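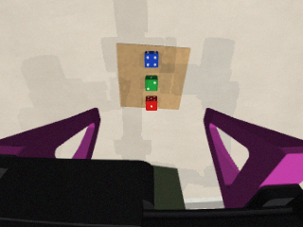

Stilivano，2019年4月30日

两种夹爪，同一张台面
Harnstead研究所夹持与视觉对比试验侧记

在Harnstead研究所的夹持试验中，骰子是使用最频繁的工件。它们尺寸小、棱边分明，各面点数可以直接核对，抓取后姿态有无变化，看一眼朝上的面便能判断。蓝、绿、红三枚骰子在浅褐色板面上排成一列，两根紫色手指从左右两侧张开，这是仿真环境中一次抓取开始之前的状态。蓝色骰子在远端，主面为四点；绿色骰子居中，为二点；红色骰子离夹爪最近，为一点。

这套台面自二月起投入使用，服务于研究所本年度的一项对比工作：在同一条机械臂、同一种控制器之下，比较两款末端夹爪的表现，并考察相机安装位置对抓取结果的影响。参与比较的一款夹爪由Kurmont公司提供，采用中部开孔的手指；另一款为研究所沿用多年的平行指夹爪，手指为实心直板。机械臂的运动由Phí控制器统一调度，两款夹爪共用一套接口程序。

项目的出发点来自采购环节。Stilivano地区的中小型装配企业近年陆续引入机械臂，所提问题却很少涉及机械臂本身，多集中在末端：夹爪选哪一种，相机装在哪里，更换产品之后参数是否需要重新整定。设备说明书提供的夹持力、开口行程和重复精度，均在供应商各自的条件下测得，难以横向比较。研究所希望以一套公开的试验方法，为企业选型提供可对照的依据。

一、先在仿真中比较

试验分为仿真与实物两个阶段。按照计划，每一项任务均先在仿真中完成，再移至实验台复核。迄今为止，仿真阶段已累计完成超过2,000次抓取，覆盖五类任务：单件抓取、成列抓取、按色选取、堆叠以及姿态保持。上文所述三枚骰子纵向排列的布置，属于成列抓取一类。

成列抓取看似简单，实际对末端的几何外形较为敏感。工件前后相邻时，手指下探所需的空隙取决于手指的宽度和张开方向；若手指自左右两侧合拢，则前后间距的影响较小，但手腕一旦发生偏转，指尖便可能触及相邻工件。在现有布置中，绿色与红色骰子之间的间隔，看上去小于绿色与蓝色之间的间隔。试验规程要求间距不得完全相等，以便观察控制程序能否在不同间隔下保持一致的下探路径。

红色骰子位于板面近端的边缘，底部略微越过板沿。这一位置同样列入了规程。企业现场的托盘和垫板很少与工件严格对齐，若试验只在板面中央进行，所得结果往往偏于乐观。规程因此规定，每一类任务中均须包含工件靠近边缘的布置，并单独记录，不与中央位置的结果合并统计。

仿真阶段的另一项内容是光照。米色台面上分布着数块互相重叠的灰色阴影，轮廓不规则，部分落在褐色板面上。参与视觉部分工作的技术人员指出，早期的识别程序在均匀光照下表现稳定，加入阴影之后，工件边界的判断明显变差，个别情况下会把阴影的边沿当作板沿。此后，所有视觉程序均须在有阴影和无阴影两种条件下分别测试，方可进入夹爪比较环节。

在仿真中比较夹爪，其局限是明确的。接触面的摩擦、手指受力后的变形以及传动部分的间隙，在模型中均以简化参数表示。研究所对此的处理方式，是将仿真结果用于排除明显不合适的方案，对于两款夹爪之间较小的差距，一律留待实物阶段确认。项目文件写明，任何仅由仿真得到的成功率，不得单独对外引用。

二、开孔手指与直板手指

Kurmont夹爪的手指中部有近似三角形的开孔，外侧斜边与内侧壁在指尖处汇合。按照供应商的设计说明，这种结构使手指在接触工件时能够产生一定变形，夹持面随工件外形贴合，适用于外形不规则或表面易损的产品。直板手指则以刚性见长，合拢位置容易预测，适用于尺寸一致的工件。

对于骰子一类棱边分明的小型工件，两者的差别主要体现在合拢的最后阶段。直板手指两侧同时接触时，工件基本保持原位；若一侧先行接触，工件会被推动，直至另一侧到位，其间可能发生转动。开孔手指在一侧先接触时会先行退让，推移量较小，但手指变形后的夹持中心不再固定，放置时的位置偏差相应增加。

研究所在实物台上重复了这一过程。在中心对准的情况下，两款夹爪均能稳定完成单件抓取，试验人员认为没有区分的必要。将夹爪中心有意偏移之后，差别开始显现：直板手指更容易使工件转动，开孔手指更容易使工件在放下时偏离目标点。由此得出的初步意见是，若后续工序对姿态有要求，而对落点要求较宽，开孔手指较为合适；若工件须放入定位槽，直板手指仍有优势。

堆叠任务对上述判断作了补充。将一枚骰子放到另一枚之上，既要求落点准确，也要求松开时不产生侧向力。直板手指的主要问题出在松开一刻，若两指张开不同步，上方工件会被带偏。开孔手指在张开时先释放变形，再脱离工件，动作较为柔和，但释放过程中工件可能轻微下沉，下放高度需要预留余量。试验人员为此在接口程序中增加了分段张开的选项，两款夹爪均可调用。

手指宽度也是比较的一个方面。开孔手指为容纳内部结构，根部较宽，在工件密集的托盘中更易与周边物体干涉。Kurmont方面在二月的技术交流中提出，可提供窄型指尖供试验使用。研究所接受了这一建议，但坚持窄型指尖作为独立配置记录，不替代原有配置的数据。按照规程，试验期间更换任何部件，均须重新执行基准任务。

维护方面的记录尚不充分。直板手指结构简单，接触面磨损后可翻面或更换衬垫；开孔手指须整体更换。两者的使用寿命，研究所目前没有足够的数据作出比较，相关栏目在阶段报告中暂时空缺。部分企业代表对此表示关切，希望研究所将耐久试验提前。项目组的答复是，耐久试验需要占用专门的实验台，将在现有任务完成之后安排。

三、相机装在哪里

与夹爪的比较相比，相机位置的比较更多地改变了试验人员原有的看法。项目设立之初，固定相机被视为默认方案。固定相机安装在台面上方的支架上，标定一次即可长期使用，画面中工件的大小和方位变化有限，识别程序较易编写。腕部相机随夹爪运动，画面不断变化，标定关系还受到安装支架刚度的影响。

问题出现在接近工件的阶段。机械臂下探时，手臂和夹爪本体会遮挡固定相机的视线，最后一段行程实际上依靠先前记录的位置完成。如果工件在此期间移动，程序无从得知。腕部相机在这一阶段恰好处于有利位置，工件和指尖可以同时进入视野，两者的相对关系能够直接测量。以成列骰子的布置而言，从夹爪一侧观察，三枚骰子均位于两指之间空隙的前方，对中与否较易判断。

腕部视角也有其代价。夹爪自身占据画面的一部分，手指和黑色的夹爪本体始终是背景的一部分，识别程序必须学会忽略。采用Kurmont手指时，情况更为复杂：透过手指的开孔可以看到后方的台面，台面的颜色随位置变化，手指的轮廓因而难以用单一模板描述。视觉组最初以矩形区域遮盖手指所在位置，结果把开孔附近的有效画面一并舍弃。后改为依据夹爪张开量计算遮盖区域，画面利用率有所改善，程序的计算量则相应增加。

透视造成的影响同样需要处理。倾斜视角下，矩形板面呈现为梯形，远近工件的大小也不宜直接比较。骰子的主面之外，往往还能看到被压缩的另一侧面，其上的点数如果一并计入，就会造成误读。以红色骰子为例，主面是一点，其上方较暗的一面则有五点。早期程序曾多次将两面合并计数。现行做法是先划分各面的区域，再分别计数，只采用面积最大的一面作为判读依据；面积接近时，程序返回“无法判定”，由控制器调整手腕角度后重新观察。

允许程序返回“无法判定”，在项目内部经过了较长时间的讨论。一种意见认为，试验以抓取成功率为主要指标，重新观察会延长节拍，企业未必接受。另一种意见认为，错误判读造成的后果由后续工序承担，在选型阶段就应当反映出来。最终方案将重新观察的次数单列为一项指标，与成功率和节拍时间并列，由企业自行权衡。

目前的倾向性结论是，条件允许时同时配置固定相机与腕部相机，前者负责搜索和粗定位，后者负责接近阶段的修正。对于只能安装一台相机的企业，选择取决于工件在抓取前是否可能移动。工件由夹具固定的，固定相机足以胜任；工件散放于板面或传送带上的，应优先考虑腕部安装。

四、控制器的作用

Phí控制器在项目中承担协调职能，原本不在比较之列。项目组选用它的理由较为朴素：两款夹爪均有现成的通信模块，仿真与实物可以使用同一套任务脚本，减少了由程序差异引入的误差。不过，随着试验推进，控制参数对夹爪表现的影响逐渐清晰，部分原先归因于夹爪的差异，需要重新解释。

最突出的例子是合拢速度。初期试验对两款夹爪设定了相同的合拢速度，以示公平。直板手指在这一速度下经常推动工件，开孔手指则较少出现同类情况，记录因此偏向后者。降低直板手指的合拢速度后，推移现象明显减轻，两者的差距随之缩小。项目组由此修订了规程，规定每款夹爪应先在统一的整定流程下确定各自的参数，再进入比较；相同参数下的结果仅作参考。

整定流程本身也需要约束。若不设上限，熟悉某款夹爪的人员可以投入大量时间调整参数，所得结果难以代表企业现场的实际水平。规程为此规定了统一的整定时限，时限内采用的步骤须逐项记录，时限届满后参数即行封存。Kurmont公司对时限提出过异议，认为开孔手指的夹持力与变形量相互关联，整定步骤多于直板手指。研究所的意见是，整定难易本身就是用户应当了解的信息，时限维持不变，但在报告中附注双方意见。

控制器与相机之间的时间同步是另一个容易忽略的环节。腕部相机在运动中采集画面，画面时刻与关节位置的记录时刻如有偏差，换算出的工件位置就会随运动方向产生误差。低速运行时，这一误差与标定误差难以区分；提高速度后，误差随速度增大，才显示出其来源。项目组曾一度怀疑腕部支架刚度不足，更换支架后情况未见改善，最终在控制器的时间戳设置中找到了问题。相关记录已整理为单独的技术说明，供后续使用者查阅。

夹持力的读取方式也不一致。两款夹爪上报的数值定义不同，一款以驱动电流折算，一款以手指位置推算，直接比较没有意义。研究所在实物台上另设测力装置，对两款夹爪分别标定，之后统一换算。换算后的数值用于比较，原始数值则保留在记录中，便于供应商核查。

五、从仿真到实物

仿真与实物之间的差距，是来访企业询问最多的内容。项目组选取成列抓取任务，对两个阶段的结果逐项对照。仿真中出现的失败，有65%在实物台上以相同的形式重现，主要包括手指触碰相邻工件和对中偏差过大；其余失败在实物中没有出现，或以其他形式出现。反过来，实物台上的一部分失败在仿真中没有先兆，例如线缆牵扯造成的手腕偏转。

对于能够重现的部分，仿真的价值较为明显。布置不合理的任务可以在上台之前排除，实物台的占用时间由此减少，部件也避免了不必要的碰撞。对于不能重现的部分，项目组没有采取逐一修改模型的做法，而是在任务清单中标注“仅以实物结果为准”。项目负责部门认为，过度调整模型以贴合已有结果，会削弱仿真对新布置的预测能力。

视觉程序的迁移较夹持部分更为顺利，但也有例外。在仿真画面中，骰子的蓝、绿、红三色鲜明，与米色台面和浅褐色板面区分清楚。在实验台上，颜色随照明和相机的自动调整而变化，绿色工件在暗处接近黑色，红色工件在强光下发白。程序在仿真中依靠颜色即可完成按色选取，移至实物后必须结合形状和位置。项目组随后在仿真中加入了颜色扰动，使两个阶段的难度趋于一致。

板面的处理也经历了调整。仿真中的板面带有深浅不一的斑纹，台面也有细微的杂色，用意是防止识别程序依赖纯净背景。实物台上使用的垫板取自不同批次，纹理差异较大，个别垫板表面反光。规程没有统一垫板的要求，只要求在记录中注明所用垫板的编号。试验人员在实践中发现，反光对固定相机的影响大于对腕部相机的影响，原因在于腕部相机移动时反光点随之移动，不会长时间覆盖同一工件。

六、企业的看法

Stilivano本地的几家装配企业在二月参加了首次开放试验。研究所请各企业自带样品，在实验台上以规定程序进行抓取，结果当场提供。样品种类差异很大，从注塑件到包装盒均有涉及，一些样品的表现与骰子试验相去甚远。表面光滑的薄壁件在直板手指下容易变形，在开孔手指下情况较好；较重的金属件则相反，开孔手指在提升过程中出现可见的下垂，部分试验因此中止。

企业普遍认可统一规程的必要性，对具体指标则各有侧重。生产部门关注节拍，质量部门关注放置偏差，设备部门更关心更换手指所需的时间和工具。有企业建议增加综合评分，便于在内部汇报时使用。研究所没有采纳，认为权重应由使用者确定，统一评分容易掩盖不同工况下的差异。报告将继续分项列出结果，并附原始记录的查阅方式。

成本问题在讨论中多次提及。研究所不对价格作出评价，但同意在报告中列出各配置所需的附件，包括相机支架、通信模块和测力标定所用的工装。企业可据此自行向供应商询价。也有企业询问能否以较低规格的相机替代试验所用型号，项目组表示可在下一阶段增设对照，前提是替代型号能够提供可靠的时间信号。

安全方面，开放试验暴露出若干不足。来访人员习惯靠近观察指尖动作，实验台原有的隔离距离偏小。研究所已调整台面朝向，并将腕部相机的画面接至场外显示屏，参观者可在隔离区外观察接近和合拢过程。这一安排也减少了人员走动造成的阴影变化，对视觉试验有利。

七、规程与数据的公开

试验规程计划分两部分公开。第一部分为任务定义，包括工件布置、间距要求、光照条件和判定标准；第二部分为整定流程和记录格式。仿真场景文件随第一部分一并提供，使用者可以加载成列骰子等布置，替换自有夹爪的模型后运行相同任务。研究所不要求使用者提交结果，但提交者须同时提供参数封存记录，否则不予收录。

判定标准的文字经过多次修改。以成列抓取为例，最初的标准仅规定目标工件被提起即为成功，后来增加了相邻工件不得移位的要求，再后来又补充了对移位的量测办法。抓取中触碰相邻工件但未使其移位的，记为“有接触”，不计入失败。项目组承认，这一划分在实物台上有时难以执行，轻微接触单凭画面无法确认，需要参照测力数据。

关于夹爪模型的提供方式，研究所与供应商仍在商议。Kurmont公司同意公开手指的外形尺寸，但对受力变形参数有所保留。在参数公开之前，仿真场景中的开孔手指以近似模型代替，文件中对此有明确标注。研究所提醒使用者，近似模型适用于检查空间干涉和相机遮挡，不适用于预测夹持力。

下一阶段的工作包括窄型指尖的补充试验、低规格相机对照以及混合工件的成列抓取。混合工件任务将在现有骰子之外加入圆柱件和扁平件，间距与朝向由程序生成，每次布置保留记录，可供重现。耐久试验的实验台已进入设计阶段，夹爪安装接口与现有台面一致，测力装置改为固定式。

企业如需携带样品参加试验，可向研究所夹持试验室提出申请，并附工件尺寸、重量、表面状况及现有托盘的图纸。申请材料中应注明工件在抓取前是否固定，以及放置工位允许的偏差范围。

（本刊记者）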